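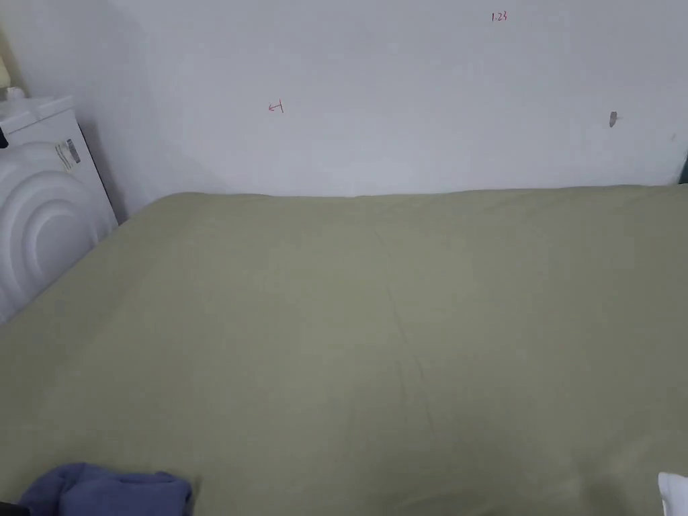 Lejla Mladenović makes a bed in under two minutes and thinks the rest of us are doing it for show. Pull it flat, tuck the corners, go have breakfast, she told me, and if the sheet pops off in the night then you bought the wrong sheet.

She might be right about the sheet. I've spent three weeks asking people about fitted sheets, which is three weeks more than I planned, and the wrong sheet comes up every time. Too shallow, mostly. Mattresses got thicker and the sheets in the closet didn't. You fight three corners on and the fourth lets go.

By Sorcha Keane
June 9, 2019

I live in a one-room place in Grelwood. Bed, washing machine, sink, door. The washer is close enough to the bed that I can sit on the mattress and load it, and I know plenty of people with the same setup because half the older buildings here never had a laundry room. You put the machine where the pipes are. The bed goes where it fits, and that's the floor plan.

What it does, living like that, is make the bed the biggest thing you own by a mile. It's the folding table. It's the desk. Winter coats go there when people come over. So when the sheet's a mess the whole room is a mess, and when it's pulled smooth you can leave a cup in the sink and still feel like a person who copes.

Olive green helps, by the way. I had white for years and white shows everything. Olive hides coffee pretty well. It does not hide lint, or the fuzz off a gray towel, so wash the towels seperately.

Vittoria Rinaldi ran the linen room of a small hotel for most of her working life and she had opinions before I got my coat off. Measure the mattress, she said. With the topper on it. Nobody does - they guess, then they blame the elastic. Take the height at the side seam, add a couple of inches for tucking under, and that's your pocket depth. Write it on a scrap of paper and put the paper in your wallet.

Her method for getting the thing on:

Find the tag or the seam label. On most sheets it marks a bottom corner, but check yours once and remember.

Do a top corner first, the one against the wall, the one you hate. Then the bottom corner diagonal from it. Then the other two. Going diagonal keeps the tension even and the last corner doesn't need a wrestler.

Lift the mattress corner up with your forearm. Don't yank the cloth down. Yanking is how you get a split seam by August.

Then smooth from the middle out, flat hands, and stop. "You can always find another wrinkle," Vittoria said. Her hotel beds had wrinkles. Guests sleep in them anyway.

The back edge, if your bed is shoved against a wall, is never going to be straight. Mine rises and dips like a coastline. I used to pull the whole bed out to fix it. Now I don't.

On washing. Zlatko Petek fixes machines out of a garage two streets over from me and says sheets are hard on a small front loader, more so than jeans. The fitted one balls up and swallows everything else, the load goes lopsided, the drum starts to bang. He told me about a customer whose machine had walked right up against the bed frame. His fix is boring. Wash the fitted sheet with one or two other middling things, a pillowcase, some t-shirts, and shake it out before it goes in. Do up the buttons on a duvet cover or you'll find all your socks in it.

Leave the door open a crack after. In a room you sleep in you will smell it otherwise, believe me. And leave a gap behind and beside the machine, even a hand's width, so air gets down there and so does the vacuum hose.

He also wants people to quit storing stuff on top of the washer. I told him that was never going to happen. In a room like mine the top of the washer is a shelf, it has always been a shelf. He gave me a look. OK then, light things only, he said, and nothing that minds a fall.

Drying is the part I still haven't solved. No dryer, no balcony. Arben Angelovski, upstairs, hangs his over the top of the open door and turns it every hour, and swears by it, but he works from home. I do mine Saturday morning over two chairs, elastic side down so the corners drain out, and it's ready by bedtime if the heat's on. If it isn't, I've got the spare. Buy the spare. Two sheets, same color, same depth, and you stop caring wether one's dry.

As for folding a fitted sheet, I asked everyone. Vittoria tucks the corners into each other, lays it on the bed and folds in thirds, and hers look like they came from the store. Zlatko's wife does it, he says. Arben rolls his. Lejla takes it off, washes it, puts the same one back on and hasn't folded a sheet since she moved out of her mother's. I tried Vittoria's way four nights running and got something about the shape of a loaf.

It's in the drawer. The drawer closes.

Letters and corrections: write to the Home desk. All text copyright 2019, Allard. Back to top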